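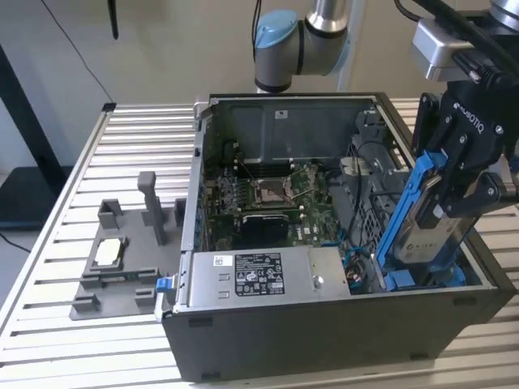 A gripper holds a hard drive in its blue carrier over an open desktop computer at the Karnosley test site in Solinitz.

Karnosley publishes good practice guide for robots that take computers apart

SOLINITZ, 2018-10-31 — Karnosley today published a guide for companies that use robot arms to open, empty and refit used desktop computers. The guide has 22 rules and is free for everybody to download.

Robot safety standards already say a lot about fences, speed and stopping. They say less about the part in the gripper. A hard drive can be damaged by a small shock, and it can also hold the private data of a former owner. The new guide treats both questions together.

"In many workshops the robot is well tested, but the handling of the drive is left to the person who writes the program," said Kerstin Strobel, head of technical rules at Karnosley. "We wanted to have this written down, in words that an operator can also use."

Under the guide, the computer must be disconnected from power before any arm enters the case. The grip force must be set for each type of carrier and noted in the cell log. Every drive must be registered before it leaves the bay, and it may be put down only in a marked place. When two arms work over the same case, one of them must wait outside while the other is pulling a part.

The rules were tested in September on 200 desktop computers. The test team, led by Mawuli Bonsu, recorded 3379 single grips and changed the text of four rules after the test. The largest change concerns cables — the guide now asks for a check of the cable path before each pull, and not only at the start of the shift.

Thibodeau, a repair company in Bikville, will be the first to use the guide in daily work. "We will train 25 operators with it this winter," said Zuweira Kwofie, plant manager at Thibodeau.

Comments on the guide can be sent to Karnosley until the end of January. A second edition will follow after they are reviewed.

Press contact: Theophilus Ankrah, Karnosley, Solinitz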